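Home Life Features Food Weekend Archive Subscribe

A Place to Put the Phones

Last updated Wed 18 February

I own a lot of phones. I don't mean that in a flashy way (most of them are old, and two have batteries that give up before lunch), but I never trade anything in, and for years they all lived in the kitchen drawer with the takeout menus and the birthday candles. Every time I wanted the one with the good podcast app on it, I had to dig. Then in December I lost a whole evening hunting for the phone with my late aunt's voicemails on it, and it was under the potholders, and I decided that was enough of that.

So I've become a phone stand person! I didn't know there was such a thing. I went to the Saturday market in Prevholm looking for a lamp and came home talking about cradle angles, because Harriet Abernathy had a whole table of stands set up between the honey and the used records, and she let me fiddle with all of them for as long as I liked. I'd always thought of a stand as a bent piece of plastic you get free at a bank. Some of hers were the prettiest soft purple, and I stood there with my own phone going from one to the next like Goldilocks.
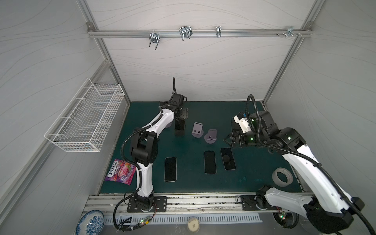
What I learned from all that fiddling is that the slot matters more than anything. You want an opening in the plate where the cable can come through, or you end up with the phone perched on its own plug, and then it tips over at two in the morning and scares the cat. Lavender turned out to be a good color for this, too. I can spot it across a room, and I can't say that for the black stand on my desk, which I have knocked into the wastebasket more times than I'd like to admit.

Angle is the other big one. I like mine leaning back a little so I can read a recipe standing up. My husband likes his nearly straight, for video calls, so he isn't showing everyone the ceiling fan. We tried sharing for a week. We no longer share.

Then there's the case problem. A thick case with rounded corners won't always drop into a narrow cradle, and if you're the kind of person who drops things (hello), you're not giving up the case. Take your phone along when you shop, case and all, and try it with the cable plugged in. I skipped that once and paid Culamon, the big home store out by the highway, for a charging dock that fit nothing I owned. It's a soap dish now, and a pretty good one.

I've also come around to keeping everything in a row. I used to scatter the phones around the house, one by the bed, one by the stove, one in the bathroom for music, and then I'd hear an alarm going off and have no idea which room to run to. Now they stand together on the sideboard, a bit curved so I can see every screen from my chair, and I can grab the one I want without moving its neighbors.

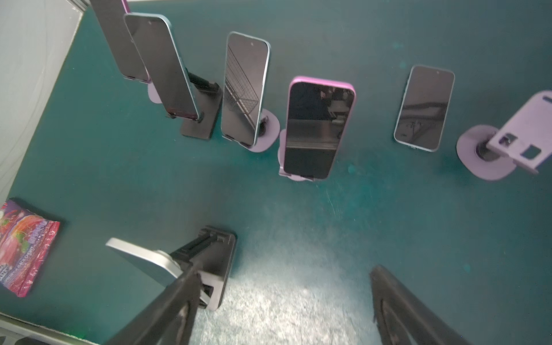 Stavros Kneževič thinks a row is asking for trouble. Leave a hand's width between stands, he told me, or you'll reach for the one in the back and send the rest over like dominoes. He also wants the heaviest phone on the widest base, always, and he won't put a stand anywhere near a sink. I tested the domino thing at home by accident the same night, so fine, Stavros, a hand's width it is.

Cleaning is easy enough. Dust loves a slot, and an old soft toothbrush gets it out. I wipe the screens while I'm at it, seeing as a phone standing upright shows you every thumbprint you've left since Thanksgiving. Leaving one stand empty has been handy too. Company always shows up with a phone at four percent, and they can park it there and quit balancing it on my fruit bowl.

The kitchen drawer closes all the way now. I've put the candles in a jar, and I'm thinking about what to do with the menus.

Related stories
The Junk Drawer, One Year Later
Gwendolyn Yazzie on Living With Fewer Cords
A Sideboard for a Narrow Hall
Market Mornings in Prevholm
What to Do With Old Chargers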